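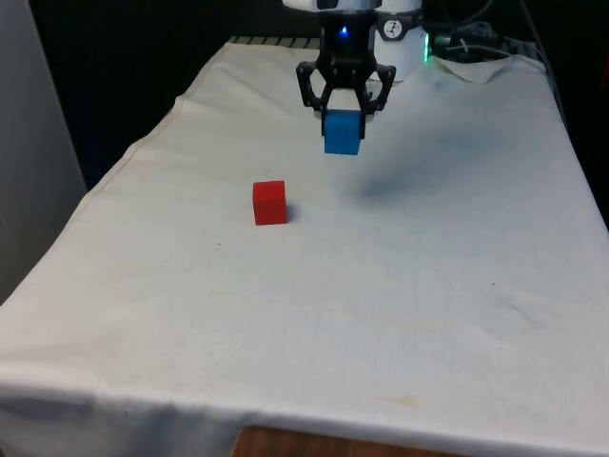 Memoria ECC reconocida pero sin corrección de errores en una placa Setard

Publicado en Placas base y memoria

Danica Vukadinović

Tengo una Setard de gama media, comprada de segunda mano, con cuatro módulos DDR4 ECC sin búfer. El equipo arranca, pasa el test de memoria y el sistema operativo ve toda la capacidad. El problema es que no consigo confirmar que la corrección de errores esté funcionando.

En la BIOS hay una opción llamada "ECC Mode" con los valores Auto, Enabled y Disabled. La he puesto en Enabled y guarda el cambio. En Linux, dmidecode me da un ancho total de 72 bits y un ancho de datos de 64, pero en dmesg no sale ninguna línea de EDAC. La versión de BIOS es la 3383, la que traía la placa.

El procesador admite ECC según su ficha. Lo uso como servidor de archivos en casa y a ratos como estación de trabajo, sin overclock.

¿Me puedo fiar de lo que dice dmidecode o hace falta comprobar algo más? ¿Merece la pena actualizar la BIOS?

Lizeth Nina

dmidecode solo lee las tablas que rellena la BIOS. Que ponga 72 bits indica que los módulos son ECC y que la placa los identifica como tales, pero no prueba que el controlador de memoria esté corrigiendo nada.

Lo que tienes que mirar es si se carga el módulo EDAC de tu plataforma. En AMD es amd64_edac; en Intel depende de la generación (ie31200_edac en muchos de los modelos de escritorio y Xeon E3). Prueba a cargarlo a mano con modprobe y vuelve a mirar dmesg. Si responde "No such device", o el ECC está desactivado en el controlador o tu kernel es anterior al procesador. Lo segundo es bastante frecuente con distribuciones de soporte largo.

Si carga bien, verás un directorio mc0 dentro de /sys/devices/system/edac/mc/. Ahí están ce_count y ue_count, los errores corregidos y los no corregidos. Lo normal es que los dos estén a cero.

Para quedarte tranquila del todo puedes provocar errores subiendo un poco la frecuencia de la memoria o apretando las latencias. Hazlo arrancando desde un USB y con los discos de datos desconectados. Si ce_count sube, el ECC funciona.

Sobre la BIOS: yo actualizaría, pero apunta antes los ajustes, que se borran todos. Y después revisa otra vez "ECC Mode", vuelve a Auto.

okoro_pc

a mi con una indley me pasaba igual y era el kernel, actualice y salio a la primera. la bios ni la toque

Danica Vukadinović

Era el kernel. Con uno más nuevo el módulo carga solo y aparece mc0, con los dos contadores a cero. La prueba de forzar errores la dejo para cuando tenga hecha la copia de seguridad. Gracias a los dos.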